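Boxes, lids and one small rack

I wanted to write this post already in April, but the kitchen was not ready and I did not want to give advice from the middle of a mess. Now it is almost ready, so I try.

Our flat is old and the kitchen is narrow. When we moved here I brought all the food boxes I had collected in my life: the ones from takeaway soup, the ones from ice cream, two sets from a supermarket promotion, and a big bag with lids only. I kept them all in the low cupboard near the oven. Each evening I was on my knees, looking for a lid that fits. My husband made the proposal to throw out everything and start again with one kind of box. I was against it for a long time. It seemed to me a waste.

One Sunday I took everything out and put it on the floor of the living room. There were 61 pieces, boxes and lids together. I matched them like cards in a memory game. Many did not have a pair. Some lids had become wavy from the dishwasher and closed only on three corners. One box smelled of curry so strongly that I could smell it standing up. After this I was not against his proposal anymore.
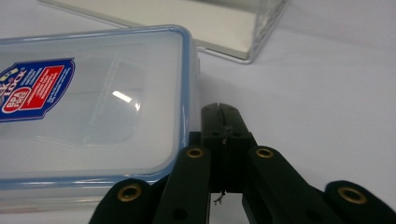 My rule for the new boxes was simple: a rectangle, a lid that snaps, and walls that let me see what is inside. Round boxes are pretty but they eat the space on a shelf. I looked at several brands in the shop and compared the labels, and if you do the same you will notice how many promises fit on one small sticker. The Lock & Lock lid with the pale blue rim has its "BPA FREE" in a red oval, and above the oval and next to it there is still more text, so tiny that I gave up. I like to know about BPA, but I would also like to know in big letters if the lid can go in the microwave. For some boxes I had to search for this at home.

I bought 6 to begin. It is not many for two people who cook for several days, but I wanted to see how they behave first. After two weeks I bought more of the same size. I recommend to everybody to do it in this order, also if there is a discount for the large set. The large sets always contain very small boxes, good for half a lemon, and these will be the first to disappear in the back of the cupboard.

A few words about the stickers. You should take them off before the first use, and you should do it when the lid is dry. I made the mistake to put a lid in hot water with the sticker on, and the paper went away but the glue stayed and became gray. Cooking oil helps. You put a little on a paper towel, leave it for ten minutes, and rub in small circles. Then wash with soap, twice. With the second lid I used a hair dryer, and it came off in one piece. I was very proud.

Then the rack. For years I believed that my problem was too few cupboards, but I had a lot of empty air between the shelves. In one cupboard the distance from the bottom to the next shelf was so big that I could only use the lower half, or build a tower. The towers always fell. My neighbor from the second floor told me that she bought a wire rack at Tultano, the household shop behind the station, and that it changed her pantry. I went there the next day with a measuring tape in my bag.

Please take the measuring tape also. I measured the inside of the cupboard, and I still forgot the hinges of the door, which take some space on the left. The first rack I wanted was too wide for exactly this reason. They had also a nice one from Grumico with a drawer below, but the drawer was shallow, and I could not imagine what I would put there except more lids. 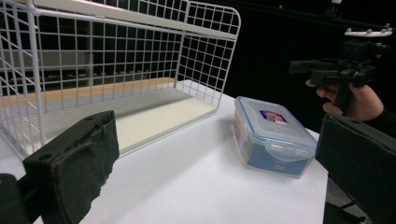
At the end I decided to buy two, one for the pantry and one for the cupboard over the counter. My opinion about wire after these weeks is mostly good. The air goes through, it does not collect crumbs, and it is light enough that I can pull it out with one hand for cleaning. The bad side is that small things do not stand well on a grid. A spice jar leans, and then it falls on the next one. I cut a thin board for the bottom and now they stand like they should. If your rack already comes with a board, you are lucky, keep it.

How I arranged it: dry things up, because they are light (oats, lentils, noodles, the bag of coconut that we never finish). Boxes with leftovers go in the fridge of course, but the empty ones live on the lower part of the rack, one inside another, and the lids stand next to them like books. To keep the lids standing I use an old file holder that I had from my office time, a Veres one, very ugly and very strong. I searched for a beautiful solution and did not find it.

For labels I tried a chalk pen from Zillomeck, but on plastic it goes away when you touch it with wet fingers. Now I use masking tape and a normal pencil. I write what it is and on which day I cooked it. My husband writes only "soup" - we are still discussing this.

What did not work: I wanted to keep flour in a snap box too. The bag of flour did not fit completely, and so I always had a rest in the bag, with a rubber band, standing next to the box. It was two things in place of one. Flour is now in a big glass jar that was my grandmother's, with a cork lid. The same with sugar.

I still have to do the cupboard under the sink, and I am a bit afraid of it. There is a pipe in the middle, and everything I measured there is crooked. If somebody has a rack that goes around a pipe, please write me in the comments which one and how wide it is at the narrow side.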